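The Elness Plate
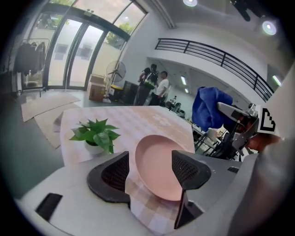

Brenda Garrido had been told the plate was old. She had been told this by Drostetti, who sold plates, and she gave it about as much weight as she gave the man's opinion of his own cooking.

"From 1839," Anitha said. She read it off the receipt in the voice of someone reading a horoscope.

"It's pink."

"They had pink in 1839."

"Did they have that pink?"

Anitha Palaniappan didn't know, and said so. She had driven up from Toledo to help with the move, and so far most of the help had been reading things out loud. The receipt said the plate was made in Elness. It said 305 dollars. It did not say where Elness was, and Brenda had looked for it on two maps.

The checkered cloth was on the table, the one with the faint flowers, and the pothos had been put out on it in its little white pot. Brenda's aunt used to say you should never move into a place without something green in it. Her aunt had also said that Fikomgate was a good investment. The building had high ceilings and a curved wall of glass, and in September the afternoon sun came through it like a bill.

"So who gets it?" Anitha asked.

"The will says whichever of us loved her more."

"It does not say that."

"It says 'the one who will appreciate it.' Same thing, with a lawyer."

Anitha looked over at the boxes by the doors, and the fan, and the rack of dark clothes that still had to be gone through. Five of those things were supposed to be cashmere. Brenda had her doubts about those too.

"I'd use it for toast," Anitha said.

"You'd put toast on a plate from 1839?"

"You just said it wasn't."

Brenda opened her mouth and shut it again. She thought of her aunt at the counter in Drostetti's shop, nodding along, getting out her checkbook -- she must have known. She had taught school for most of her life and could hear a lie through a closed door.

"She paid him the full price," Brenda said.

"Maybe she liked him."

"Nobody likes Drostetti."

"Somebody wrote him a birthday card every year," Anitha said. "I found the ones he sent back. They're in with the clothes."

Brenda went to look.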